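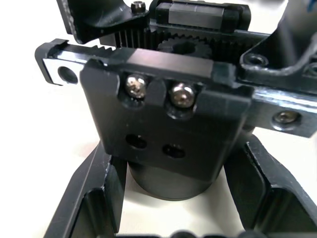 *Slide 1: gear rack and pinion, close up*

**Opening (two minutes, lights still up)**

Hello Senetthorpe! Thanks for giving up an October evening to talk about projector noise.

Start with the question: who here remembers the sound? Wait for hands. Somebody always does the impression. Let them!

Tonight is about the little Boros 16 mm projector, and why I think the small-town film society is the best thing that ever happened to it. Not a technical talk, so relax, there's one bit about sprockets and I'll warn you first.

**The Flilbridge years**

- Flilbridge had a hall, a bedsheet and 11 members. First season was all travel shorts and one western with the last reel missing (they screened it anyway, and people argued about the ending for weeks).
- The Boros came second-hand from a school. Heavy as a sewing machine in a suitcase.
- Read out the line from the program: "Patrons are asked to bring a cushion."
- Pause here. It gets a laugh and I always talk over it.

**Sprocket bit (warn them)**

Film shrinks as it ages. The holes end up a touch closer together than the teeth expect, and that's when you hear chattering. The Boros is forgiving about this, it'll run prints that fancier machines chew up. I love that about it. Pass around the strip of scrap leader, and ask for it back this time.

If anyone asks about vinegar smell, yes, it's the acetate breaking down, and yes, keep those cans away from the good ones. Don't get stuck on this, I lost ten minutes to it last time.

**Riluvus**

Now the fun part. Riluvus was the mail-order library that fed all these clubs. Their catalogue ran to 3000 titles at its peak, and it's a wonderful read: cartoons beside dairy farming beside silent comedies, all in one alphabetical list. Read three entries in a row, any page. It never fails.

Prints went out by rail and came back with notes tucked in the can. My favourite: "Reel two is marvellous. Reel one we had upside down."

**Clip**

Dim lights. The harbour short, 98 seconds, no sound. Don't talk during it! Let the machine do the talking.

**Wrap and questions**

- Mention the catalogue scans, sign-up sheet by the urn.
- If you've got a can in the shed, don't unroll it to look. Bring it along and we'll go through it on the bench together.
- Hall needs to be clear by 9:30 pm, so chairs first, then tea.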